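**Jirnon sorting arm, after 6 weeks at Skekthorpe**

Mireille Awad in purchasing wanted a review before we renew, so this is mine.

The brochure says the Jirnon frees staff for "higher-value work." Ankit used to lay out and collect the cards himself. Now he stands by and moves whatever it misses, on the same pay. I don't see the higher value - I see a man waiting.

Grippers are decent. Setup took 4 days and the manual is poor. Glossy tabletops worry me, and support never gave a straight answer on glare. Bimla Garg likes that her wrists hurt less, and I'll give it that.

Two stars. Lease it if you must, but ask your people first.
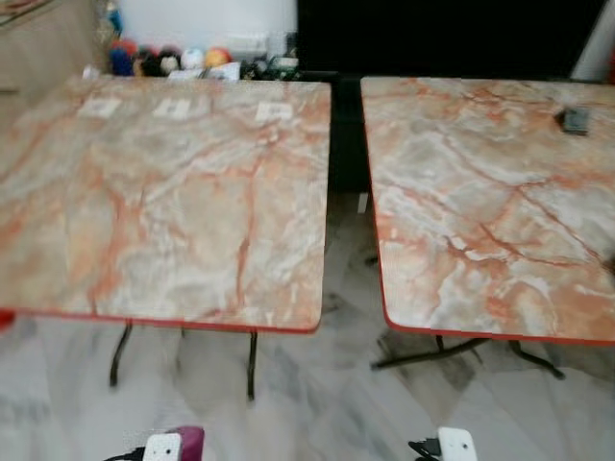
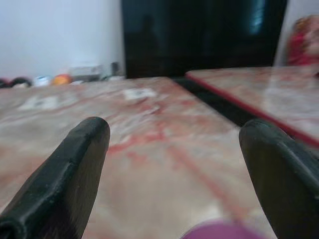
Both: the marble-pattern tables and white cards, grippers at the near side.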